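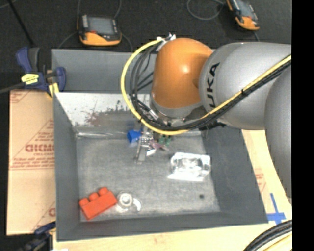

Caixa de miudezas se arruma de uma vez só, numa tarde, e eu adoro fazer isso! Falo daquela caixa grande onde vai parar tudo o que não tem lugar: peça de brinquedo, material de escritório, embalagem, pedaço de alguma coisa. A mistura é sempre parecida, um tijolinho vermelho de montar no canto, e logo ao lado uma coisa redonda e transparente que parece rolo de fita, e mais adiante um pacote plástico brilhante de borda de cima amassada. No fundo cinza e gasto tudo isso até aparece bem, mas basta a caixa encher mais um pouco e você passa a comprar fita nova tendo fita em casa. O passo a passo que uso está aqui embaixo, do jeito que fui ajustando desde que me mudei para a Rua Cornside e resolvi que a caixa não ia comigo fechada de novo.

O que separar antes de começar

Um lençol velho ou uma toalha de mesa clara para forrar o chão
Potes com tampa, de preferência transparentes (os de sorvete servem, mas aí etiquete)
Saquinhos com fecho
Etiquetas e uma caneta que não borre
Um pano úmido e outro seco
Um saco para o lixo e outro para os recicláveis
Música boa, de verdade, faz diferença

Na última vez levei 73 minutos, com pausa para café. Se a sua caixa está parada há anos, reserve a tarde toda e comece depois do almoço.

Passo 1: tire tudo, mas sem virar a caixa

Eu sei que dá vontade de virar! Só que o que é pequeno e redondo sai rolando para baixo do sofá, e o que é frágil fica embaixo do que é pesado. Vá tirando com as mãos e espalhando no lençol. Caixa de lados altos e inclinados, que é o tipo de que eu mais gosto, fica mais confortável em cima de um banco baixo, assim você não passa uma hora dobrado com o braço lá no fundo.

Deixe as coisas pontudas numa bandeja à parte: tachinha, estilete, agulha, lâmina. Se tiver criança ajudando, faça essa parte antes de chamar.

Passo 2: primeira separação, bem grosseira

Nada de capricho agora. São quatro montes no lençol:

Brinquedo
Papelaria e fitas
Embalagens, cheias ou vazias
Não sei o que é

O quarto monte é o meu preferido. Ele evita que você trave com um pedacinho de plástico na mão pensando se aquilo é do controle remoto ou do liquidificador. Jogue ali e siga em frente. No fim a gente volta.

Resista a abrir as embalagens nesta hora, a ler manual, a testar caneta. Tudo isso tem sua vez, e a primeira separação fica uma delícia quando vai rápido.

Passo 3: brinquedos de montar

Junte os tijolinhos soltos num pote só para eles. Muita gente separa por cor porque fica lindo na prateleira, e fica mesmo, mas para brincar eu prefiro separar por tamanho. Quem está montando uma casinha enxerga a cor de longe num pote misturado, e achar a peça pequenininha no meio das grandes é que dá trabalho.

Se estiverem sujos, água morna, detergente neutro e uma escova de dentes velha resolvem. Enxágue, sacuda e deixe secar com os pinos para cima num pano, de um dia para o outro. Peça com adesivo ou com parte elétrica não vai para a água, passe só o pano.

Ah, e se o brinquedo já tem um pote em outro cômodo, leve a peça para lá assim que terminar este passo. Não faça um segundo pote "provisório". Eu já tive três.

Passo 4: fitas e companhia

Rolo de fita transparente é campeão de sumiço, fica invisível em qualquer fundo! Pegue cada um, ache a ponta e dobre um pedacinho dela para dentro, formando uma aba. Se a fita está melada nas laterais ou sai toda em tirinhas, pode descartar sem dó.

Para guardar, gosto de enfiar os rolos num cabo de colher de pau deitado dentro do pote comprido. O meu é um Kandpal de 41 cm que era de espaguete e nunca mais viu macarrão. Um porta-papel-toalha em pé também funciona e fica simpático em cima da mesa.

Clipes, elásticos e borrachas vão em saquinhos separados dentro do mesmo pote. Elástico ressecado que esfarela no dedo, lixo.

Passo 5: embalagens

Aqui mora metade do volume, pode apostar. Olhe cada pacote contra a luz. Tem coisa dentro? Então tire da embalagem e coloque no monte a que pertence, ou mantenha lacrado se for peça de reposição com código impresso. Está vazio? Recicláveis, se estiver limpo.

Guardo alguns saquinhos bons, com fecho funcionando, porque uso neste mesmo processo. O limite é o que cabe num envelope. Passou do envelope, vai embora.

Um truque para pacote transparente: cole um pedaço de fita colorida ou uma etiqueta bem visível em cima. Plástico brilhante some dentro da caixa com uma facilidade enorme, e com a etiqueta você encontra de primeira.

Passo 6: o monte do "não sei o que é"

Chame a casa toda, essa parte é divertida! Ponha o monte na mesa e deixe cada um reconhecer o que conseguir. Sempre tem alguém que pega um pedacinho azul ou verde e grita que procurou aquilo o ano inteiro.

O que sobrar vai para um saquinho com a data escrita. O meu desta vez diz 17 de outubro de 2024. Ele fica na gaveta até dezembro e, se até lá ninguém sentir falta de nada, descarto fechado, sem olhar. (Sem olhar é importante. Quem olha, guarda.)

Passo 7: limpe a caixa vazia

Aspire os cantos, passe o pano úmido e depois o seco. Para manchinha escura no fundo, tento primeiro uma pasta de bicarbonato com água, esfregada com a parte macia da esponja. Riscos e marcas de uso ficam, e tudo bem, caixa é para usar. Se quiser um fundo mais bonito, recorte um pedaço de feltro ou de papel Fillura, que aceita pano úmido.

Passo 8: monte de novo

Potes maiores embaixo, menores por cima, etiquetas viradas para o alto. O pote que você abre toda semana fica na frente. Deixe um espaço livre de um lado, do tamanho de uma mão aberta, para as coisas novas que vão chegar. Vão chegar, não adianta!

Eu guardo a caixa na parte de baixo da estante Rarndale do corredor, num vão de 63 cm de largura, e ela sai e entra sem raspar. Meça o vão antes de comprar qualquer caixa, e meça também a altura com os potes dentro.

Manutenção

Cinco minutos num domingo sim, outro não. Tire o que caiu no espaço livre, ponha no pote certo e feche. Se o espaço livre encheu antes disso, algum grupo cresceu e está pedindo pote próprio. Aqui em casa foram as pilhas.

Dúvidas que sempre aparecem

Posso usar caixa de sapato no lugar dos potes? Pode, e fica ótimo para começar. Corte as laterais na mesma altura para encaixar melhor.

E botões, contas, miçangas? Pote de tampa de rosca, sempre. Já catei miçanga no corredor de joelhos e não recomendo.

Preciso de etiquetadora? Eu escrevo à mão em fita crepe. Descola fácil quando o conteúdo muda.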